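06/12/2022, sim bench, gripper notes

Back on the two-finger gripper comparison. Ebise wanted the Sikside fingers and the Dristalia fingers run against each other before we order anything in metal, and I said I'd have something by lunch (I did not have something by lunch). Coffee, restart, new config file, go.
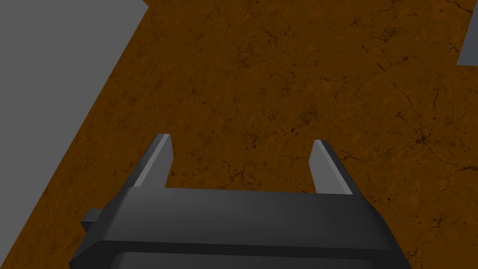
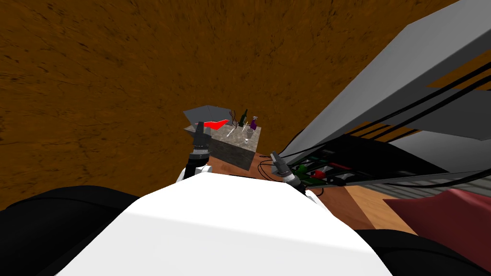
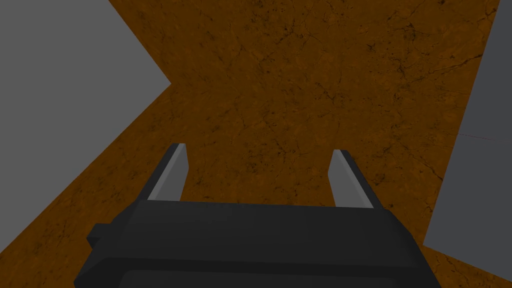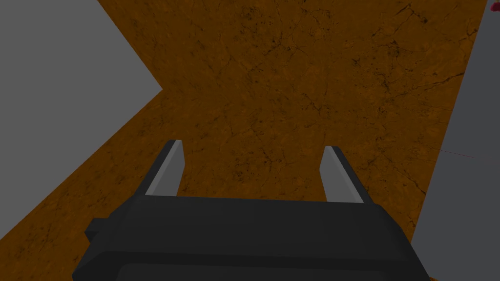
So, the thing I'm trying to settle is whether the wrist view is any good for lining up an approach, or whether we keep leaning on the body view and let the planner guess the last bit. I've been a wrist view person for ages, and I went in expecting to win this one. The trouble is the tabletop. All those thin dark cracks and veins in the brown texture look great, and the edge detector goes completely wild over them! It kept handing me lines in the middle of the table and treating them as borders. The straight boundaries against the plain gray are what I want it to lock onto, and to my eye they're the easiest thing in there, but the detector ranks by density and the veins win every time. The body view has a different problem: you get the stone block with the bottle and the spray bottle and the little white cup all together, so there's plenty to aim at, but it's tilted, and my horizon correction was written by a person (me) who assumed level.

Changed the ranking to go by length first. Much better. Then I broke it again by setting the minimum to 442 when I meant to leave that for the body view only, and spent a good while thinking the fingers had stopped loading. They had not. Put it back.

Finger geometry: running the plain tapered ones with squared tips, no pads modeled. Rosário thinks we're fooling ourselves comparing grip numbers without pads and I think he's right, but the Henriques pad model still throws a mesh error on import and I'm not going to fix someone else's mesh tonight. For approach and clearance only, bare fingers are fine. For anything about slip, ignore my numbers, please. I'll write that in the shared sheet too so it doesn't end up in a slide.

Did 36 approaches per finger set, same seeds. Sikside set had four aborts, all at the planner stage, all with the same complaint about wrist rotation. Dristalia had four as well, which made me suspicious, so I diffed the logs and yes, same seeds on both sides. That's the arm and has nothing to do with fingers. Good to know, slightly annoying, because it means the comparison I was so excited about comes out flat on this measure.

What did differ was clearance on the side with the little tab on the housing. Our collision model doesn't include the tab at all! It's a plain box. I only noticed when I had the wrist views up next to each other and saw it sticking out on the left every time, and then went to look at the model file. So any path that comes in tight on that side is being scored too generously. I've added a small box for it, with a margin, and I'd like Ebise to check my offsets because I did them by eye.

Also swapped the controller over to the Plulimlow one for the last batch. Smoother near the end of a move, a bit slow to start. I like it. Rosário will say the gains are too soft and we'll have that conversation again.

To do:
rerun both sets with the tab in the collision model
fix horizon correction for the body view, properly this time
ask Henriques for a clean pad mesh
plainer table texture as a control, keep the veined one for the hard case
January: decide on fingers, order one set of whichever

Logs are in my folder under gripper_compare. The ones ending in _bad are the ones from when the minimum was wrong, don't use those.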